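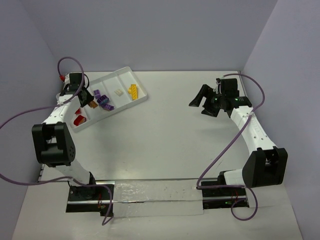
Kapitel 4
Sortieren und Aufbewahren von Kleinteilen

Diese Website verwendet Cookies, um die Nutzung des Online-Lehrbuchs zu verbessern. Mit dem Weiterlesen stimmen Sie der Verwendung zu. Einstellungen | Akzeptieren

4.1 Einführung

Wer in einer Kindertagesstätte, einer Grundschule oder einer Ergotherapiepraxis arbeitet, hat täglich mit kleinen Gegenständen zu tun: Perlen, Knöpfen, Muggelsteinen, Bausteinen. Ein Satz Bausteine für eine Gruppe umfasst leicht 300 Teile. Liegen sie ungeordnet in einer Kiste, suchen die Kinder lange und bauen wenig. In diesem Kapitel geht es darum, wie man Kleinteile nach Merkmalen ordnet, welche Behälter sich eignen und wie man das Aufräumen mit Kindern anleitet.

Sortieren heißt, Gegenstände nach einem gemeinsamen Merkmal zusammenzulegen. Das Merkmal kann die Farbe sein, die Form, die Größe oder das Material. Für den Anfang wählt man die Farbe. Kinder erkennen sie auf einen Blick, und ein langer und ein kurzer gelber Stein gehören dann ohne weitere Überlegung in dasselbe Fach. Sortiert man nach Größe, werden dieselben zwei Steine getrennt. Beide Ordnungen sind richtig – sie beantworten nur verschiedene Fragen.

Die Erzieherin Blažena Lukáč hat im Projekt Makori mit ihrer Gruppe einen Bestand von 291 Steinen zuerst nach Farbe und in der Woche darauf nach Größe sortieren lassen. Für die Farben brauchten die Kinder ungefähr 45 Minuten. Bei den Größen gab es mehr Rückfragen, vor allem zu den Sonderteilen mit Aussparungen, die in keine Reihe passten. Für solche Stücke legte die Gruppe schließlich ein eigenes Fach an.

4.2 Das flache Fachtablett

Zum Sortieren am Tisch eignet sich ein flaches Tablett mit erhöhtem Rand und festen Trennstegen. Der Rand hält die Teile zusammen, die Stege halten die Farben auseinander. Ein heller Boden ist für die meisten Farben günstig. Weiße Steine heben sich auf Weiß allerdings schlecht ab und werden beim Einräumen oft übersehen. Man prüft ihr Fach deshalb am Ende noch einmal mit der Hand.

Für Vorräte über 100 Teile reicht ein Tablett in der Regel nicht aus. Hier nimmt man tiefere Kästen mit Deckel und füllt das Tablett nur für die jeweilige Übung.

Merkbegriffe: Merkmal, Sortierregel, Fach, Trennsteg, Restefach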